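Can a robot put away my groceries yet?

Short answer, no. Longer answer — sort of, if you have 8 minutes and low standards. Been reading up since June, when my neighbor swore his Kolport arm would be doing dishes by now. It isnt.

Sorting fruit sounds like nothing. Pick up, put on tray, repeat. But everything is a diferent size and squish, and it's all round and wants to roll.
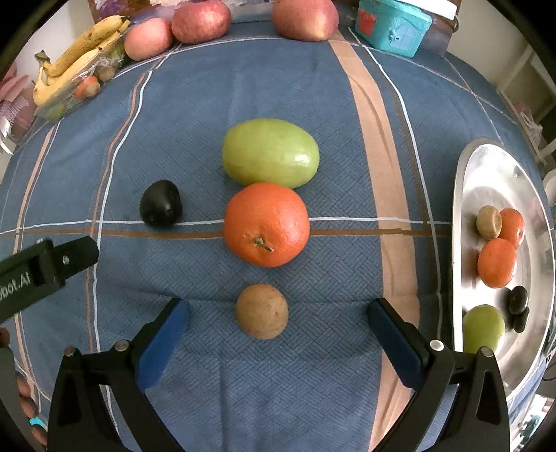 What it costs

Grippers, 500 bucks if you build it yourself. A Plenside arm, 2000 and up. My hands, free.

Grabbing one orange — fine, I believe it. Knowing how hard to squeeze a ripe one is where I'd still worry.

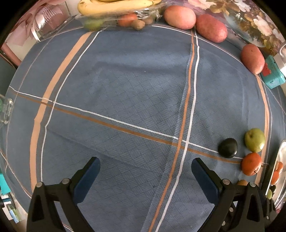 And then there's laundry. Socks! My guess is 2033 before I'd trust one with a fitted sheet. Will update if I cave and buy the Plenside.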